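Plalum Endow handheld gripper kit - my notes after a long loan

I went into this one wanting the cheap version. The Endow comes two ways, as a single gripper or as a matched pair, and Sandhu (the only reseller near Gitaldale that would lend me one) talked me into the pair. I'm glad they did! So much of tidying up is a two-handed job, and you notice it the minute you try to do it with one.

In case you haven't met the Endow before, you hold it, you squeeze, the fingers close, and the camera on board records the whole thing so a robot can learn from it later. The lens is very wide. You get your own fingers at the bottom and pretty much the entire room above them, so plan on catching coworkers and have a way to blur faces. I left mine off my to-do list and paid for it in January.

The pair runs 269 a month on loan, with a deposit that comes back quickly. Setup took me 17 minutes the first time, most of it spent hunting for the pairing button. Now it's more like making coffee. I've been using mine for room clean-up jobs - cushions, trash, cloths, that sort of thing.

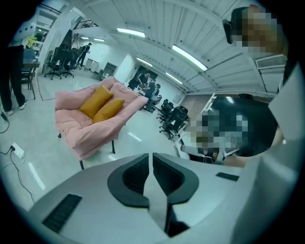 Cushions on the armchair first, then a wire wastebasket with both grippers out.

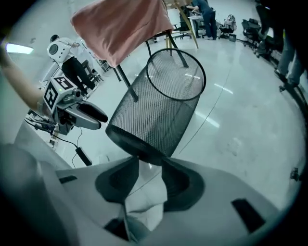
Jummai Balogun wrote in to say the finger pads are the part to watch. Hers lost their bite after 90 sessions of mostly fabric work, and the replacements took 7 days to arrive, so she now orders a spare set with every loan and swaps them before they get slick. She'd also like a softer trigger spring, and so would I - my hand is tired by lunch.

What I like best is how little there is to explain. I can hand the pair to a new person and they're picking things up before I've finished talking. The wrist angle takes longer. People want to come straight down on everything, and thin stuff like paper goes much better from a low angle.

Gripes? The manual is thin, the carry case is one size too small once you add chargers, and the export tool sulks if you rename a session halfway through. I can live with all of that. If you mostly do single-object pickups, get the single and save your money. For anything with a bag, a bin or a blanket in it, I'd go for the pair again.

Related items
Endow single gripper
Endow spare finger pads, set
Endow carry case
Sandhu loan terms and deposits

Contact | Copyright Plalum gear notes | Back to top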